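**Hadton's free appliance checkups: read the small print**

Hadton residents will be offered free home appliance checkups starting in September, under a plan the town approved with little debate. The contractor is Zuleo, a service company that says its visits can cut a household's power bill by "up to 95 dollars a year." Those two words, "up to," are doing a lot of work.

The town has not said how it arrived at that figure, and Zuleo's own handout doesn't either. It lists washers, dryers and dishwashers, says each visit takes under an hour, and promises a written report. It does not say what the average customer saves, or whether anyone has checked a bill afterward.

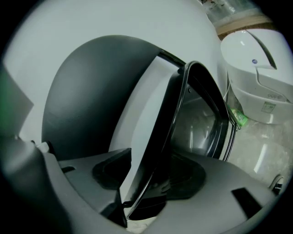

Slamet Latuheru, who ran a repair shop on Hutapea Street for years before closing it, read the handout and was not impressed. "Clean the filter, don't run it half full, use the cold setting," he said. "You don't need a visit for that. What I'd want to know is what they try to sell you on the way out."

It's a fair question. The free checkup covers one visit. After that, households can sign up for Zuleo's Tukico plan, which costs 8 dollars a month. That comes to 96 dollars a year — one dollar more than the most anyone is promised to save. A company spokesperson said the plan is optional and includes minor repairs, but would not say which repairs count as minor.

The agreement runs for three years. Town officials say it costs taxpayers nothing, and on paper that seems to be true. They have also agreed to mail the handout with the water bill, though, and most people will take that as the town's stamp of approval.

Sign-up forms will be at the town hall front desk. Anyone booking a visit may want to ask for the full Tukico terms first, in writing.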